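Braltonano Worktop Surface Records

README, version 3

Braltonano is a set of 341 records on kitchen and bathroom worktops, put together by Tracey Holroyd and Emiliano Magaña at Gevetti. Each record covers one slab material as sold to the trade: laminate, granite, solid surface, sintered stone or timber. It was made for fitters and showroom staff who need to compare finishes and thicknesses without going through a pile of supplier leaflets.

What is in the folder

surfaces.csv has one row per material. The columns are code, family, colour name, finish, thickness in millimetres, edge profiles and care notes.

suppliers.csv lists the trade names used in the first file. Werarik and Bautista use the same colour names for different materials, so always join on code and never on colour name.

changes.txt records corrections by row.

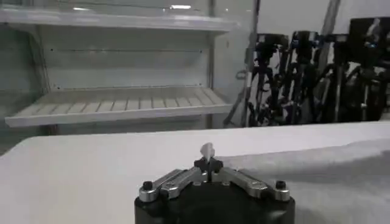 Thickness is the nominal figure given by the supplier. Polished granite can differ from it slightly, and Fulgencio Figueroa has marked the rows where his own measurements did not agree. Look for "check" at the end of the care notes.

Finish is one of polished, honed, leathered, matt or textured. Suppliers use many more words than this. "Satin" was entered as honed for stone and as matt for everything else.

Known gaps

Timber is thin, with a lot of oak and very little else. Edge profiles are missing from 80 rows. Prices were left out on purpose. Colour names are as printed, including the misspelt ones, so a search for "grey" should also try "gray".

Use

The files may be copied and changed for any purpose if Gevetti is named as the source. Care notes are general and do not replace the supplier's own instructions, especially for sealing.

Corrections go to Heike Wegener. Please give the row code and say where the right value comes from.

Last updated February 27, 2019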